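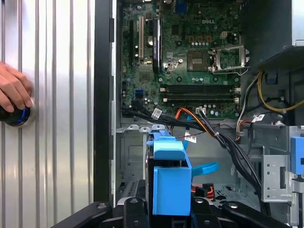
Ticket: Tindley bench cell, desktop strip-down
Queue: Clistcombe refurb, automation
Priority: normal
Status: open, waiting on Tan
Summary: Drive carrier step does not complete reliably without a person at the bench

Reported problem

The arm is supposed to do the drive carrier step on desktop towers from start to finish: bring the carrier to the cage, seat it, let go, back out. It gets through the approach nearly every time. After that it either stalls on the force limit or reports success with the carrier not latched. The shift log calls both of these "jam", so the jam count is no use for telling them apart.

The request on this ticket was a yes or no on whether the cell can run the carrier step unattended on the late shift. Current answer is no. Notes follow.

Setup

Case open on its side on the bench mat, side panel off. Dell board, memory out, CPU out, socket lever up. Power supply stays in until the last station. Cables are left connected at the board unless the work order says otherwise. Wrist camera only. The overhead camera was removed when the light bar went in and has not been put back.

Software is the Drindlow controller with the stock insertion routine. Force limit at default.

Entry 1, Monday, 9:40

Reproduced on the first tower. Arm carried the blue carrier in low, under the cable bundle, and stalled. Controller error 3490, lateral force over limit. Cleared, retried, same error. The carrier itself was fine. Seated by hand with no resistance.

Error 3490 only says which axis tripped. It does not say what was touched. Pulled the wrist video to find out. With the carrier in the gripper, most of the lower part of the view is gripper, and the contact point is behind the carrier. No useful evidence from video.

Entry 2, Monday, 11:15

Tied the bundle back to the top rail of the case with a hook-and-loop strap and ran the step again. No stall. Took the strap off, ran again, stall. Strap back on, no stall. Cables are the cause of the stalls, or enough of the cause to work on first.

The planner treats the inside of the case as a fixed shape taken from the chassis model. The model has no cables in it. A person doing this job pushes the bundle aside with the back of the hand and does not think about it. The arm has one gripper and it is already full.

Entry 3, Monday, 14:05

Looked at the false success reports separately. With cables strapped back, 2 carriers came up as seated and were not. Both slid out with a finger.

The routine calls it done when travel reaches target depth and force rises. Force also rises when the carrier sits slightly crooked and wedges in the cage. From the controller's side those look the same. A technician listens for the click and gives the carrier a tug. Suggest we add the tug. Pull back with light force after insertion, and if the carrier moves, report not seated.

Entry 4, Monday, 15:30

Tug check added as a separate step after insertion. Works on the test cage. On a real tower the gripper lost its hold on the plastic during the tug and reported the carrier as fixed, because the fingers moved and the carrier did not. Added a finger position check before and after. If the gap closes, the result is thrown out and the step is flagged for a person.

This adds time. Cycle is now 90 seconds with the check on. A technician who has done a few trays of these is a good deal faster. For the late shift that does not matter much if the step can be left alone, but at present it can't.

Entry 5, Monday, 16:20

Tried having the arm move the cables itself before picking up the carrier. Gripper closed, sweep from the board side toward the power supply. The bundle moved and then came most of the way back when the arm withdrew. Slower sweep, same result. On the last try one of the barcode tags caught on a finger fastener and the SATA plug came partly out of the board. Stopped there. Do not repeat with a drive that has to be read afterward.

Plug reseated and checked. No damage to the port.

Recommendation

Keep a technician on the carrier step. Load, strap the cables, start the routine, check the latch. The arm can have the insertion in between if the site wants to keep collecting cycles, but this should not be counted as labor saved. Side panel screws and fan removal are running well and can stay unattended.

Rename "jam" in the shift log. Use "stall" for error 3490 and "not seated" for a failed tug. Old entries can be left as they are.

Open items

Tan to confirm whether the force limit can be set per axis. Raising it across the board would clear some of the stalls and would also bend cage tabs, so leave it at default until there is an answer.

Tan to say whether the planner can take a keep-out zone drawn by the operator. Even a rough box around the bundle would be better than the bare chassis model.

Clistcombe to put the overhead camera back, clear of the light bar.

Strap added to the bench kit. Two per station, one gets lost.

Reply from Tan, added to ticket

Per-axis force limit is possible on the current controller version, documentation to follow. Keep-out zones are supported for fixed objects only. Zone is set once at job start and will not follow a cable that moves. Asked whether cables could be removed before this step.

Response

Work order keeps them connected for the drive test at the next station. Changing the order would move the same hand work to a different bench. Leaving the ticket open for the force limit item.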